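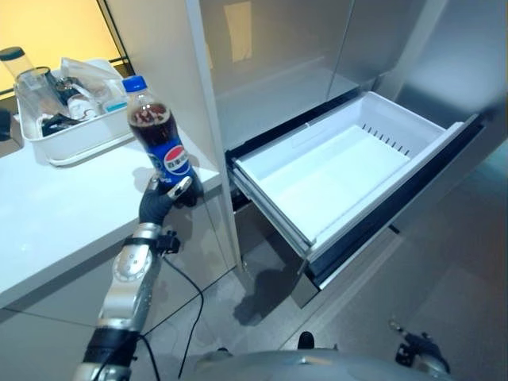
Planning where to let go: my term project on the placement planner

I signed up for this project thinking I'd be doing grasping. Everybody wants to do grasping! What I got instead was the other end of the job, the part where the robot already has the thing in its hand and has to decide where to put it and when to open its fingers. I grumbled for a week and then got completely hooked, so this report is mostly about that.

Our lab's software stack is called Stadevico. It was there before I was, and it does the boring plumbing (joint states, camera streams, logging) really well. On top of it sits Banditz, the task planner, which takes something like "put the bottle in the fridge" and chops it into pieces. My piece is called Morais. It gets a held object and a fuzzy target region, and it has to return a pose for the hand, a path to get there, and a release condition.

What was wrong with the old way

The old placement code picked the center of the target region and went for it. That's fine for a shelf with a wide front. For something like a freezer drawer with a deep white bin in it, it's pretty bad. The rim is in the way, the forearm wants to be where the drawer rails are, and the depth camera really doesn't like smooth white walls. We got holes in the point cloud right where I needed a floor to aim at. The steel doors were worse, since they gave us phantom surfaces hanging out in space, and the planner would politely steer around them.

I logged 53 placement attempts with the old code before I changed anything. It finished 31 of them. Most of the rest weren't crashes, just the planner giving up with "no valid path," which is a message I now see when I close my eyes.

What I built

First, I stopped trusting the depth inside containers. Morais now looks for the rim, fits a box to it, and assumes the inside is a plain box down to a depth that I set in a config file. Yes, that's a hack. It's also the single change that helped most.

Second, the hand pose. A bottle held upright around its lower half can't be set down straight into a deep bin without the fingers going in too, so I sample a bunch of tilts and heights and score each one. The score mixes three things: how far the knuckles are from the rim, how far the bottom of the object is from the assumed floor, and how much the wrist has to turn from where it is now. I spent way too long on the weights. My first set loved big wrist turns, and the cable on the wrist did not, so there's now a penalty that grows quickly once the wrist gets past a limit. (I should have put that in on day one. Anybody continuing this, please leave it in.)

Third, the release. The old code opened the hand when the arm said it had arrived. Mine waits for the current in the finger motors to change, which tells me something is pushing back on the object, or for a timeout, whichever comes first. Tuning this one was fun. Set it too sensitive and the hand lets go because of its own shaking; too numb and it tries to push the bottle through the floor of the bin.

The viewer

Debugging all of this from text logs was making me miserable, so I wrote a little tool called Usent that plays back a run with the head camera on one side and every candidate pose on the other, colored by score. You can click a rejected pose and it tells you which check killed it. It took me most of February and wasn't in my proposal at all, but my labmates use it more than anything else I made, so I'm counting it.

Results

With the new planner I ran 49 attempts, using bottles and a few boxes, and 42 of them finished. Planning got slower, though. The old code answered almost right away and mine takes some 95 milliseconds per candidate batch, and it often needs several batches. You can see the arm pause and think. I don't mind it but a person waiting for their soda might.

Five of the seven failures were the rim fit going wrong, usually when the drawer wasn't pulled out all the way and the back edge was hidden. The other two were release timeouts with the object still too high, so it dropped. Both times it was a box, luckily.

Stuff I didn't get to

Bins that already have things in them. Morais assumes the whole floor is free, so it would happily set a bottle on top of a bag of peas. I'd also like Banditz to ask whether the drawer is open far enough before it calls me, and to use the second hand for pulling it out a little more. Right now the other arm just stays parked during a placement, and I have a half-working branch for moving it that I wouldn't recommend running near anything you like.

The config files and the logs from both sets of runs are in the project folder, along with a readme for Usent. The readme is short, but the keyboard shortcuts are all in there.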